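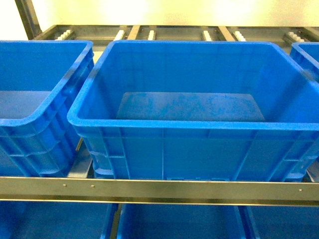 Trirano Open-Top Storage Crate, Blue
Item 772
Sold by Sultgate Storage & Shelving

If you've bought from us before, chances are you already have a few of these in the back of the shop, and you can skip straight down to the ordering notes. For everybody else, welcome! The Trirano is the crate we sell more of than anything else in the catalog, and Rosângela Vasconcelos, who runs our order desk, will happily talk to you about it for as long as you care to stay on the phone.

It's a plain rectangular crate in bright royal blue plastic, open at the top, with a thick rounded rim that goes all the way around. We like that rim a great deal. It gives your fingers something comfortable to curl around when you slide a full crate off a shelf, and it doesn't bite into your hands the way a thin edge does at the end of a long day. The walls are ribbed on the outside for stiffness and slope in gently toward the floor, so small parts gather at the bottom where you can get at them.

Crates can stand close together on a metal rack with only a narrow gap between them. Do measure your shelf before you order, and measure between the uprights (we've had more than one customer measure the outside of the rack and come up one crate short, and we hate to see it). Leave a little height above the rim too, enough to reach in and pull out what you need with the crate still on its shelf.

For bench work, a lot of our customers like to pair the crates with a blue plastic tray. Keep the bulk of your stock on the rack, bring over a tray's worth at a time, and the work surface stays nice and clear.
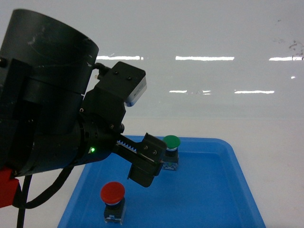
A white work surface goes very well with the blue, by the way. Edem Fiadzo in our Lamont showroom has set up his own sorting bench that way and says he drops far fewer little pieces now that he can see where they land.

Care is simple. Wipe the crate out with warm water and a bit of dish soap, then let it air dry. The floor will pick up light marks and smudges with use, and a soft brush takes care of most of them. Please skip the steel wool.

Ordering notes

Crates are sold singly or in packs of 7. Trays are ordered separately. We keep almost 4000 crates at the Eltolwood warehouse, and most orders leave within 2 working days. Local pickup is on Tuesday, any time after lunch. For large orders or help planning a rack, ask for Serpil Avcı.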